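Leonardo Pagano
March 11, 2025

Right, the old Dell workstation. A few of you asked how it's going so I'm doing a proper thread, get a brew.

Background for anyone new: I bought it in September from an office clearance place called Ferex, who wanted it gone more than they wanted my money. It then sat under the stairs with a coat on it until my partner asked if the coat lived there now.

The plan is dull but I'm very excited about it. Clean it, put more memory in, fit a new drive, and have it run all our photos and backups so I can stop paying for storage I keep filling up.

Side panel off first. I do love the way these big workstations open, no hunting for six different screws, just a handle and a bit of a pull. My last home-built case took a layer of skin off me every single time.

The dust though!! It had felted. There was an actual mat of it over the front fan that peeled off in one piece, like the stuff from a tumble dryer filter. I took it outside in a carrier bag with my face turned away.

What I used, because someone will ask: a soft paintbrush (new, from the decorating aisle), a hand blower of the sort people use on camera lenses, cotton buds and a bottle of isopropyl. No hoover anywhere near the board, please. Hold the fan still with a finger while you blow it.

Then the heatsink. Warmed the machine up for a few minutes before I started, switched off, unplugged, held the power button in to drain it, and undid the screws a bit at a time in a cross pattern. It came away with a lovely soft crunch. The old paste was the texture of dried toothpaste.

Lever up, processor out, straight into a little plastic clamshell and onto the shelf where the cat can't reach. Paste off with the alcohol and a coffee filter. I'd always used kitchen roll before and the filter is so much better, no fluff at all.

Short pause here as I dropped a heatsink screw and spent 47 minutes looking for it. I'd like to say it was somewhere clever. It was in my sock.

Memory next. I'd ordered a used set from a seller called Trondley, came wrapped in half a roll of bubble wrap, every stick labelled by hand. Gorgeous. If you're buying second-hand, check the sticker says the same type as what came out of the machine. Workstations can be fussy and ordinary desktop sticks may not be accepted at all.

Also read the diagram on the inside of the side panel before filling the slots, if yours still has one. I always assume it goes left to right and I am always wrong.

My mate Mac an tSaoi (surname only since school, his mum does it too) asked on the last thread whether you can tell by eye if a board this age is on its way out. Bit of a yes. Look at the capacitors, the little upright cans. Flat tops are what you're after. Domed tops or brown crust round the bottom, stop and have a think before you spend anything on it.
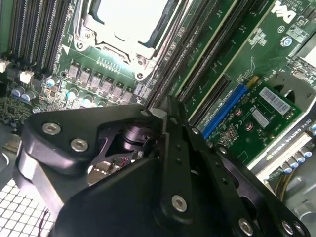
I'm quite fond of an old green board, I must say. Everything now is black with lights on, and I find it much harder to see what I'm doing. Give me green with the labels printed in white and a desk lamp and I'm happy for an evening.

The bit I always get nervous about is the socket. Don't touch it, don't brush it, don't blow into it with your mouth (spit!). If it's clean, leave it be. Get the processor lined up with its little notches, lower it in flat, and if it needs pushing then something's wrong – lift it out and look again.

New paste: a blob the size of a pea. People have written essays on this. I have done the pea, the line and the cross over the years and my temperatures have never noticed the difference.

Money so far, as a couple of you were curious. I'd told myself a hard limit of 400 for the lot, machine included, and I'm under it even with the drive. I had a look at a ready-made Zitau storage box and by the time you add drives to it I'd have been well past that.

Yes, it will use more electricity than a tiny box would. I know. I'm going to have it wake up for backups in the evening and go back to sleep after, and I'll put a plug meter on it and report back in a month or so.

Still to do: swap the clock battery (coin cell, do it while you're in there, they cost pennies), tidy the drive cables with a few bits of Velcro, and find out why one of the front USB sockets is wobbly. I suspect a previous owner and a foot.

To the person asking about antistatic straps – I wear one, clipped to bare metal on the case. Took me years to bother and it cost 5 quid. Wool jumper off as well, please.

Memory test goes on overnight once it's all back together. I'll post what it says in the morning, and if anyone has a spare drive caddy for one of these going cheap, my messages are open.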